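Nikzad: two-arm handling of mixed tabletop objects
Final project report, Robotics Club, Kirkport

1. Purpose

The Nikzad project set out to have two small robot arms move everyday items on a table under operator control, and to record those moves so that a learned policy could later repeat them. The club had worked with one arm for two terms. A second arm was added this year so that one side could hold or steady an object while the other did the task.

The scope was kept narrow. The report covers the work cell, the object set, the recording procedure, the results for the drawer task and the faults found. Training of the policy is covered only briefly, as it was still in progress when marks closed in May.

2. Work cell

The arms are mounted at opposite sides of a black table, facing in. The table stands in an enclosure lined with black fabric. Early tests in the open lab gave poor results in the afternoon, when sunlight reached the table and the colour of every object shifted. Lining the walls cost little and removed most of the problem.

Each arm carries a camera at the wrist. A fixed camera covers the whole workspace. All views are saved with the joint positions, and each recording is stored as one episode. The control software, which we call Nilen, was written by last year's group and extended this year to handle two arms on one clock.

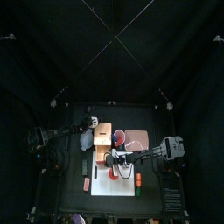 Why use two arms when most of the tasks can be done with one?
One arm can open a light drawer only if the cabinet does not slide. Ours slides. Fixing it to the table would have solved that, but the aim was to work with loose objects as they are found in a home, so the second arm is used as a brace.

3. Object set

Objects were chosen to differ in shape, stiffness and surface. The set includes a wooden box with a drawer, a cutting board, a bowl, a cup and toy food. Everything was bought second-hand or brought from home. No object was altered, except that stickers were removed where they peeled.

Layouts were changed between episodes. The operator moved the box and the board by hand, turned them through a small angle, and shifted the smaller items. We did not use a printed grid. A grid was tried in the first term and gave layouts that were too regular, and the policy trained on them failed as soon as the box was moved off a grid line.

4. Recording procedure

Two operators worked at a time, one driving the arms and one resetting the table and keeping the log. The roles were swapped after every 27 episodes. Longer turns were tried, but the log showed more abandoned episodes near the end of each turn.

The steps for one episode were:

Reset the table and check that no cable lies across a base.
Return both arms to the rest position.
Start Nilen and wait for all camera views to come up.
Carry out the task.
Stop the recording and mark it as kept or rejected.

The target was 200 episodes. We kept 144. The shortfall came mostly from camera dropouts in the first weeks, described in section 6.

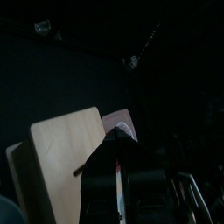

Rejected episodes were not deleted. They were moved to a separate folder with a short note on the cause, and this folder proved useful when the dropouts were being traced. Anyone continuing the project should keep it. The notes are brief and some use shorthand, so a key is given in the appendix.

5. Drawer task

The drawer task was treated as the main test. It has three stages: approach, grip on the knob, and pull. The approach caused little trouble. The grip was harder. The knob is small and round, and the fingers tend to ride over it if they close too early or arrive at a slant. Operators learned to bring the fingers in level with the knob and pause before closing.

The pull was limited by friction in the runners. A fast pull dragged the whole box toward the arm. A slow pull with the other arm resting against the box gave a clean opening in most attempts. We rubbed candle wax on the runners halfway through the project, which lowered the force needed, but it also meant that the early and late episodes are not strictly the same task. The log records which are which.
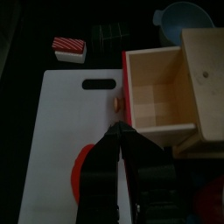
Closing the drawer was simpler and could be done with closed fingers pushing on the front. We did not score it separately. In hindsight it should have been logged as its own task, as it would have given the policy an easy case to learn from at the start.

6. Faults and repairs

Camera dropouts: one wrist view froze at random while the others kept running. The cause was a shared USB hub. Moving each camera to its own port cured it.

Cable snags: the wrist cables caught on objects when an arm reached across the table. Clips from Grirklow were fitted along the upper links. Snags still occur at full reach.

Clock drift: the arms were out of step by up to 3 frames in long episodes. Nilen now stamps both from a single source. Episodes recorded before this change were checked by hand and the worst were rejected.

Finger wear: the gripping faces became smooth with use and were scuffed with fine sandpaper. Replacement fingers have been ordered.

7. Remaining work

A first policy has been trained on the kept episodes but has been run only on the approach stage. It reaches the knob from most starting layouts and hesitates when the box is turned well away from the arm. More recordings with the box at steep angles are needed before the grip and pull are tested.

The work cell will stay set up over the winter. The spare power supply is in the lower cabinet with the calibration sheets, and the log is on the club drive under Nikzad.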